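Publié le 31 août 2019 par Joaquín Medina
Imprimer | Envoyer par e-mail

Évaluer une politique de rangement sans se mentir

1. Quadrillez la table au ruban bleu. Nos bandes ondulent un peu, le robot ne s'en est jamais plaint.

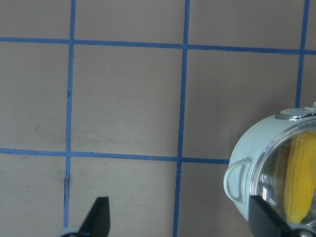
2. Tirez au sort la case de départ et notez-la avant l'essai – après, la mémoire devient complaisante.
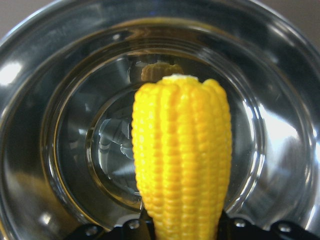
Chez Lerndale, nous gardons jusqu'à 90 essais pour le test. L'inox poli reste le juge le plus sévère : le bout du maïs s'y reflète, et un détecteur naïf peut y voir deux épis.

3. Comptez les échecs, même vexants.

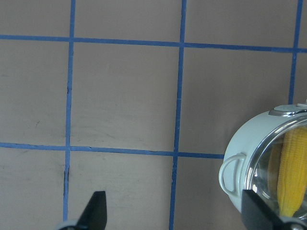

Le score se calcule ensuite par case, puis en moyenne.

À lire aussi
– Veka : 2000 essais plus tard
– Calibrer Lucero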